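Draltham Library Newsletter

Summer hours and the new quiet room

Summer hours begin Wed 17 June. The Draltham building will open at 9 on weekday mornings and close at 6, with late opening until 8 on Thursdays. Saturday hours stay as they are, 10 to 4. We are closed on Sundays until school goes back. The book drop on the Jostden Street side is open day and night, and anything left in it before we open counts as returned the day before.

The quiet room on the second floor is ready to use. It took longer than planned. The old carpet had been glued straight onto the floorboards, and getting the glue off used up most of the time we had set aside for painting. The room has 40 seats, most of them at shared tables, and a row of single desks along the north wall. Every single desk has its own outlet. The shared tables have outlets at one end only, so bring a long cord or sit close.

You do not need to book a seat. If you leave for more than half an hour, please take your things with you. Last spring we had a lot of complaints about coats holding chairs all afternoon, and staff will now move belongings to the front desk when the room is full. Drinks with lids are fine. Food is not, and that includes the snack machine by the stairs, which is for people heading out or sitting in the lobby.

Phones should be on silent. If you need to take a call, the landing outside has a bench and a door that closes properly now that the hinge has been replaced.
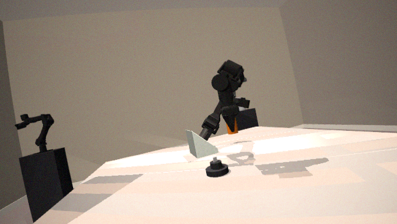
Group study has moved downstairs to the old periodicals area. There are two rooms there, one for up to five people and one for up to twelve. Both can be reserved at the desk or by phone, up to two weeks ahead, for two hours at a time. If no one has the room after you, you can stay on. Tutors are welcome to use the small room with a student, but we ask regular tutors to limit themselves to two bookings a week through the summer so that other people get a turn.

The periodicals themselves are now on the first floor behind the large print shelves. We kept the last 5 years of most magazines. Older issues of the Flumoleck Valley papers are in the basement and can be brought up on request, usually the same day. Please fill out a slip before 3 if you want them that afternoon.

Hashini Pathirana has taken over the local history desk from Fatos Dumitrescu, who retired at the end of spring. She is there on Tuesday and Thursday afternoons and can help with house histories, cemetery records and the Grgić collection of town maps. The maps have been flattened and put into folders, and the index is finished except for the oversize sheets. If you asked Fatos for something and have not heard back, stop by or leave a note. He handed over a box of open requests and Hashini is working through it in date order, but a few of the slips have no phone number on them.

A few smaller items. The color printer is working again and costs the same as before. The black and white printer now has a limit of 500 pages per card per month. The west parking lot will be restriped in the last week of June, and while that is going on you can park behind the post office with a library permit on your dash. Permits are free at the desk.

The used book sale brought in $3957, and the money will go toward new shelving in the children's room. We are still taking donations of books in good condition. We cannot use encyclopedias, textbooks more than a few years old, or anything that has been stored somewhere damp. Please bring boxes to the back door before noon and ring the bell. Do not leave them outside overnight.

The next newsletter will have the fall class list and the sign-up dates for the reading groups.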